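Work and Automation
Handout for session 2: The packing bench

Reading before the session: the Galura case notes, pages 1 to 16. Bring your answers to the task sheet from last time.

1. Where the case comes from

Galura is a mail-order firm that sells sports goods. Its returns and repacking work is done at a warehouse in Melthorpe. In the case notes the warehouse employs 457 people across all shifts, and most of them work on their feet at benches. Goods come back from customers, are checked, put back into their cases or bags, and sent either to stock or to the seconds shelf.

For a long time the only machines in the building were conveyors and label printers. In October the firm began a trial of two-armed bench robots bought from a supplier called Nepia. The trial covers soft goods: covers, pouches, cases and small bags.

2. Why soft goods are hard

A carton is easy for a machine. It keeps its shape, it has flat sides, and one looks much like the next. A fabric case folds when it is picked up, and it may be lying differently each time. Mesh catches on things. A small part hanging from a case has to be dealt with separately from the case itself.

People do this sort of work without much thought. One hand steadies the item and the other does the fiddly part. Ask someone at a bench to explain how they do it and they will often have to pick up an item and show you. This is what is meant by tacit skill, a term we will use for the rest of the course.

A two-armed machine is an attempt to copy that division between the hands. One gripper keeps hold of the larger item while the other works on something smaller close by. 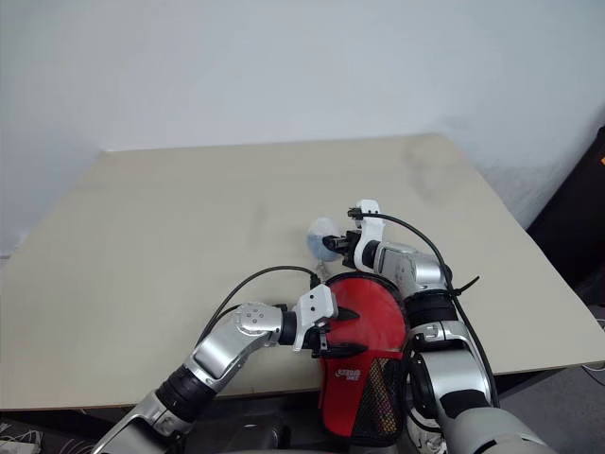

The second point about soft goods is variety. A worker who has packed covers all week can be handed a pouch and will manage it at once. Under the trial, each new kind of item had to be set up and tested before it could go to a robot bench, and the packers were the ones asked to say what a good result looked like. Some of them found this interesting. Others said in the staff survey that they were being asked to teach their own replacement and were paid the same rate for doing it.

3. What changed for staff

No posts were cut during the trial. The changes recorded in the notes are smaller than that, and easier to miss.

Mix of work. The plain items went to the robot benches. What was left for people was the awkward share: torn linings, missing parts, wrong items in the wrong case. Packers said the day was less dull but more tiring.

Targets. The old target was 100 items a shift. It was set when easy and hard items came mixed together. With the easy ones gone, the same target became much harder to meet. It was changed only after complaints.

Talk. Benches used to face each other in pairs. Robot benches were put between them, and people who had worked side by side now had nobody close enough to chat to. Managers had not planned for this.

New tasks. Each robot bench needs someone to bring items, clear jams and take away finished goods. The firm calls this role bench minder. It has a short training course and no separate pay grade.

4. A comparison

Clikow, a smaller firm in the same trade, brought in similar benches but left the choice of items to the packers. Each team decides at the start of the shift what to pass over to the machine. Output rose more slowly than at Galura, and fewer people asked to move to another department. We can't say that the one caused the other. The two sites differ in size, in pay and in how long staff have been there.

5. Terms to know

Tacit skill: knowledge a person uses but can't easily put into words.
Task share: which parts of a job go to the machine and which stay with people.
Residual work: what is left for people once the machine has its share.

6. Task for next time

Choose a job you have done or know well. List its tasks and mark which could be passed to a two-armed machine. Then describe the residual work and say whether you would want to do it for a full shift. One side of paper is enough. Hand in by November 23, 2019, at the course office or by email.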